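The Case Against the Expensive Block Set

By Dwight Turcotte

Every February the catalogs come, and every February at least one of them tells me my grandchildren are falling behind for lack of the right wooden blocks. This year it was Skemell, with a 36-piece "foundation set" for $130. A leaflet inside promised better spatial reasoning. I read it twice looking for who had measured this and how, and found a picture of a linen bag.

I have nothing against blocks. I have a lot against the idea that a rectangle of wood needs a philosophy. My sister-in-law swears by Chiriac, which sells much the same shapes in gray and oatmeal on the theory that bright colors overexcite children. Maybe they do. I raised 3 kids with a coffee can full of red, yellow and green ones and I don't remember any of them being overcome by it.

Then there is the play mat. Drulville will sell you one, plain cream, "free of visual distraction," so the child can concentrate on the structure. I'd like to meet the child who stopped building because of the floor. Mine built on bedspreads, on the porch, on their father's stomach during ball games. A busy print never slowed anyone down, and a block in lime green shows up fine against leaves and little flowers.
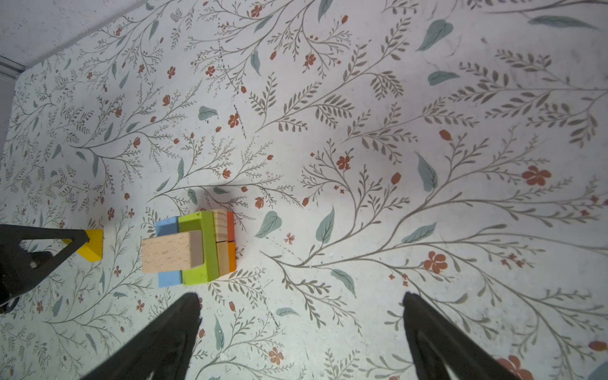
What the leaflets leave out

Blocks get piled up crooked. They get shoved in a heap, plain ones on top of painted ones, and a stray gets left off to the side. The catalog towers are always nine stories tall and perfectly straight, and I have my doubts that anybody under thirty built them. If you buy the set expecting the tower, you'll be disappointed by Wednesday and blame either the kid or the wood.

I also don't buy the line about open-ended play lasting for hours. Some days it does. Some days it's four minutes and then they want a cracker. The Skindent people print "953 ways to build" on their box, a number so exact that I would love to see the list. My guess is it stops being interesting somewhere before twenty.

So get the cheap ones, or ask a neighbor whose kids are in high school. Mixed sets are fine. Chipped paint on something old is worth a second look, and I'd skip those if you can't say where they came from. Past that, I can't see what the extra hundred dollars is for, unless you really wanted the bag.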